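Equipment Plan for the Two-Hand Folding Project
Project report, Laine Avotiņš and Noreen Memon
October 10, 2023

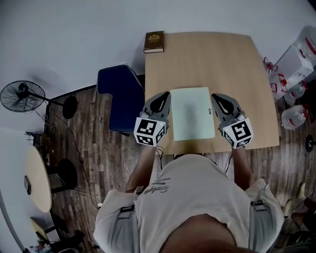

Our supervisor asked us to write the equipment plan before the technical chapters, and we agree now that it was the right order. In the spring the group before us bought one robot arm first and discovered later that no money was left for cables, mounts and spare parts. We wanted to avoid the same situation at Ullstead, where the lab budget for student projects is decided once a year, in December.

1. What we need

The project studies how a person folds and moves flat things, like paper sheets and thin folders, with two hand-held grippers. The recordings will be used later to train a pair of arms. For the first half of the year we do not need the arms at all. We need the grippers, a computer that can store the recordings, and a table with enough light.

The grippers are the largest cost. We compared two suppliers. Grakus sells a finished pair with the marker cubes already mounted. Ghumman sells the parts only, and the student must print the body and calibrate the markers alone. The Ghumman way is cheaper by 158 euros for one pair, but we counted our own hours also, and the printer in our building is reserved most of the week. We recommend Grakus for the first pair. If a second pair is approved, it can be built from parts, when we already know how a good one should feel in the hand.

2. Small things which are not small

We underestimated the wear of the finger pads. The pad is the soft surface which touches the object, and when it becomes smooth the paper slides. We have put 10 spare pads in the plan. The supplier delivers them only in sets of 10, so a smaller order was not possible.

Cables are the second item. A cable that is too short pulls on the wrist, and the person begins to move in an unnatural way - this is then visible in the data. We ask for 4 longer cables, two in use and two in reserve. Cable clips for the table edge are in the same line of the budget.

Noreen also asked for a shoulder harness in a second size. The straps can be adjusted, but not enough for everybody in our group, and a session becomes tiring if the harness sits badly.

3. Furniture and room

We do not ask for new furniture. A plain rectangular table is sufficient, and the room at Grovurside may be used by us until the end of the semester without payment. The only cost there is one lamp, so that the evening sessions have the same light as the morning ones.

4. Arms: buy or borrow

This was the point where we two did not agree. Laine preferred to reserve money for the arms now, Noreen preferred to wait. The compromise is to borrow the arms from the mechanics department for 17 days after the winter break and to decide about buying after this test. The loan is free, but the transport and the insurance must be paid by the project, and we are still waiting for the written price from the insurance office.

5. Open questions

The delivery time from Grakus is not confirmed. If the order leaves after the December meeting, the second pair will not arrive before the loan of the arms begins, and then we would have to share one pair between all recording people. We have asked if the order can be approved separately, before the rest of the budget. The answer should come from the department secretary, and we will add it to the next version of this plan.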